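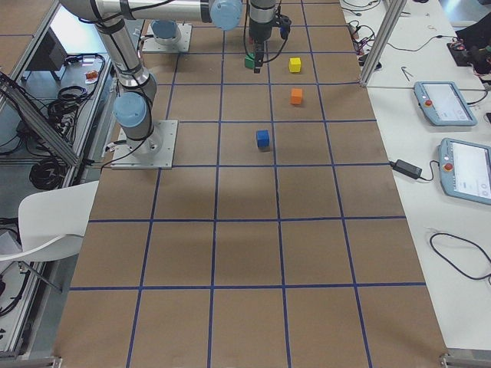

Rendia Mok

3.2 The table and its squares

We gave rather more thought to the table than we had expected to. It was covered in brown kraft paper, and over that we laid strips of blue tape to make a grid, so that each coloured cube could be spoken of by its square and the notes would still make sense on a Saturday morning. The paper creases a little, as paper will, and we were happy to leave it so.
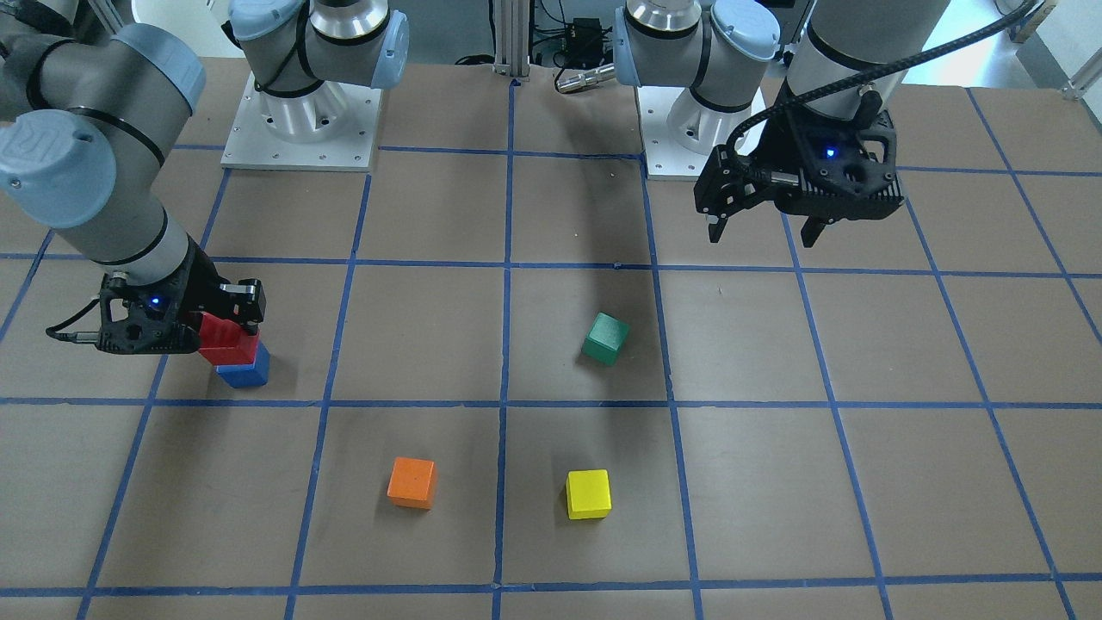

Rendia Mok, Research Fellow, Caltham

A stack is the simplest arrangement in our set of 49, and we are rather fond of it. In Figure 2 the red block rests on the blue cube, and this pairing comes first in the Tendotwood list. Later arrangements spread the colours over separate squares, with plenty of bare paper between them - a roomy layout that

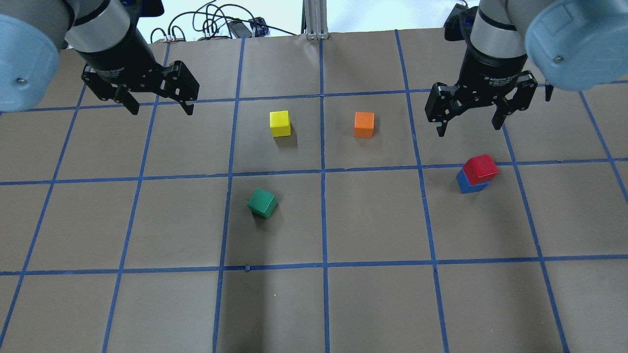 makes it much easier to say which cube is whose neighbour. We wrote down 206 placements in this way, always by colour first and then by square. Where a cube sat at an angle to the tape we noted the turn as well, and these turned cubes are taken up again in Section 4.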